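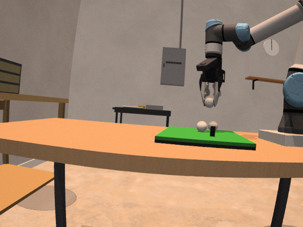
A green board and pale balls on a wide wooden table.

THE PIMHOLM DETERMINATION

The hearing on the Altine quarry application was called to order at nine in the morning in the assembly room at Rotville. Kwok-wai Mak, hearing officer for the Office of Land and Water Review, read the notice into the record. The applicant sought permission to extend its limestone quarry toward Pimholm Marsh and to pump groundwater from the new pit for as long as the stone lasted.

Mr. Mak had presided over such proceedings for many years and had a settled manner of conducting them. Parties spoke in the order listed. Exhibits were numbered before they were discussed. Applause was not permitted, and neither was its opposite.

Counsel for Altine presented the hydrology report, which ran to 249 pages and had been prepared by the firm of Dimitriou. It concluded that the marsh was fed by rain and by the creek, and that it had no meaningful connection to the water beneath the limestone. A buffer of 200 feet would therefore be sufficient.

"The Office has reviewed the report," said Mr. Mak. "Does any party wish to be heard on its findings?"

Concetta Caruso rose from the second row. She had submitted her name in writing, as the rules required, and she carried a feed-store ledger with a cloth spine.

"My mother kept this," she said. "She wrote down the level of our well every Sunday after church. When she could no longer walk to the well, I did it for her, and then I did it for myself."

Counsel objected that the ledger had not been disclosed. Mr. Mak consulted the rules, although he knew them. A private record could be admitted at the discretion of the hearing officer where it bore directly on a matter in dispute. He marked it Exhibit 3 and asked Mrs. Caruso to proceed.

She read without raising her voice. The well stood on limestone, a short walk from the marsh. In the years when the old pit was pumped, the well had fallen, and in the same weeks her mother had written a second line beneath the figure. Marsh low. Herons gone to the river. When the pumps were stopped, the well recovered, and the entries became brief again.

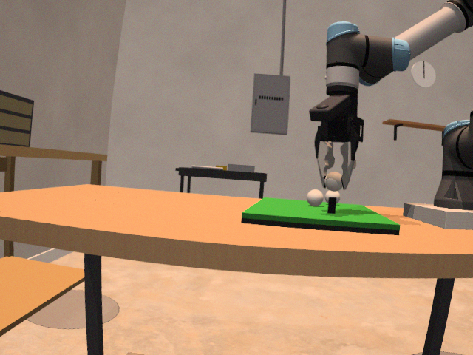

What did the permit allow Altine to pump?
The application set the limit at 4000 gallons an hour, day and night, with no pause in the dry months.

Mr. Mak asked the author of the report whether the old pumping had been considered. The author replied that no records from that period had been located.

"Had anyone asked the neighbors?"

The author looked at his papers for some time – longer than the question called for – and stated that this had been outside the scope of work.

The hearing was recessed at noon. Mr. Mak ate his lunch in his car and then drove out to the marsh road, as the rules allowed, provided that he spoke to no party while there. The reeds were brown, and the water between them was still. He had signed eleven permits in that county and had never before gotten out of the car.

The determination was issued in December. It directed that the application be returned, that monitoring wells be placed on both sides of the marsh, and that no pumping begin until a full year of readings had been filed. It cited Exhibit 3 on its first page.

The ledger was sent back to Mrs. Caruso by registered mail, with a receipt for her signature. She signed it at the kitchen table, put on her coat, and went out to read the well.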